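Pesquisar no fórum Buscar Limpar
Brinquedos > Casinha > Cozinhas de brincar

Como arrumar a cozinha de brincar sem a fruta acabar toda na geladeira?

Tsehay Negussie
Temos uma cozinha azul com geladeira, telefone dourado e mais etiquetas que a minha.
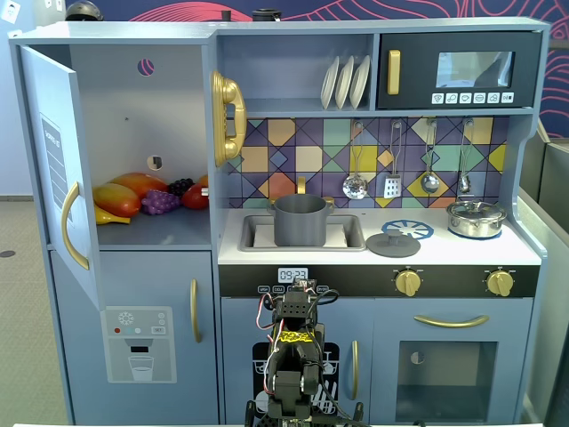 Leitura: 4 min

Todo mundo empilha a fruta na mesma prateleira e a porta fica aberta. Alguma ideia, fora mudar de casa?

Fuad Tamiru
Cesta no chão. Próximo.

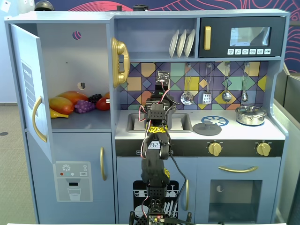
Meu sobrinho guarda tudo por cor, sistema dele, ninguém opina. No seu caso eu deixaria na geladeira só as uvas e a banana. O resto vai para uma caixa, e os três pratos ficam em pé lá em cima, que ali estão ótimos.

Berhe27
E a lava-louças? A etiqueta tem até diagrama: 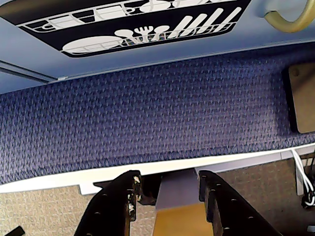 Tempo de leitura: 4 min

Prato de um lado, talheres de pé. A minha família, em 27 anos, não chegou a esse nível.
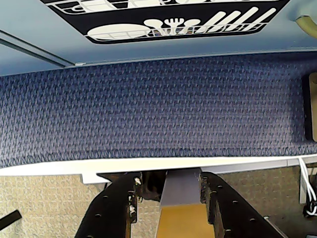
Etiqueta da lava-louças, com os talheres no cesto

Na nossa, a panela mora ali dentro desde janeiro.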